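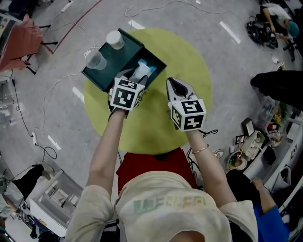 Teaching by hand, 520 times over

The work at Cirnelov starts at eight in the morning and looks, for the most part, like tidying up. Somebody sits down with a gripper in each hand, picks things up, puts them somewhere else, and then does it again. By the end of February the team had 1407 recorded demonstrations, and they had thrown out more than a third of them.

The grippers are held like tools, and each one carries a cube printed with black-and-white markers. Software follows the markers to work out where the hand was and how it was turned at every moment of a recording. A learning system is then trained on those paths together with the video, and the result is tried on a pair of robot arms in the next room.

Nabila Siregar runs the collection. She came from a packaging company, Kondcombe, where she trained new hires on the line, and she says the two jobs have a lot in common. "People speed up when they get comfortable," she says. "Then they start doing the task in a way they can't explain. The model has the same trouble with it that a new employee would."

Her rules for a session are short. Move at the pace of someone carrying a full glass. Keep the marker cubes turned so they can be tracked. If you drop something, pick it up and keep recording. The last rule caused an argument. Ingvar Nørgaard, who trains the models, first wanted only clean runs, and the early sets were cut to match. The arms trained on them did well until a cloth slipped, and then they stopped or closed on air. The team went back and recorded 520 examples in which something goes wrong and gets fixed.

Soft items are still the hardest. A cup has one shape. A crumpled piece of cloth has a new one each time it is touched, and Nørgaard does not think the current set covers enough of them. He would like another 500 recordings of cloth alone, made by people who have never done the task before.

Siregar is less sure about the newcomers. A beginner needs 2 hours before the recordings are worth keeping, and she has a shipment promised to Getent, a partner company, before the cloth work can begin. For now the stools are booked through the afternoon, and each person gets a break after every 20 minutes of recording.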